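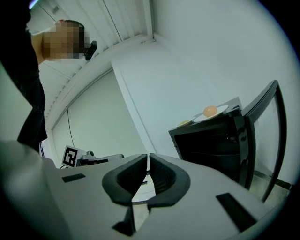 Figure 3. The serving corner, with a white plate on top of the black stand.

4.2 Where small dishes end up

Of all the habits we followed in the Clanddale study, the one we enjoyed most was the simplest: where people put a plate when their hands are full of other things. Our notes hold 142 plate placements, drawn from more than 3,000 short entries, and they are a delight to read. A raised surface pulls dishes toward it like a magnet! Participants spoke of the top of a cabinet as a "real" place for food, while lower spots were for things they meant to come back to.

Plates also keep company. A small plate with one piece of fruit on it (toy fruit works wonderfully for this) seems to mark out its own bit of territory, and the next item tends to be set down at a polite distance. In the black tray shown below, the top holds a flat yellow disc toward the left end and a small white plate with an orange ball toward the right, with the open front left dark underneath.

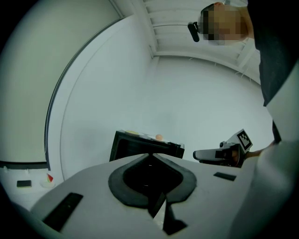 Tayla Costigan, reading an early draft, objected that we were giving height too much credit, and that a low dish may simply be the one set down first. We think she has a point, and it's an exciting one, as order was recorded in the September entries only. Loïc Collet went back through those and found the pull of the raised surface still there, though weaker for very small dishes. Section 4.3 takes up the question of order, using the Pimine entries as a comparison.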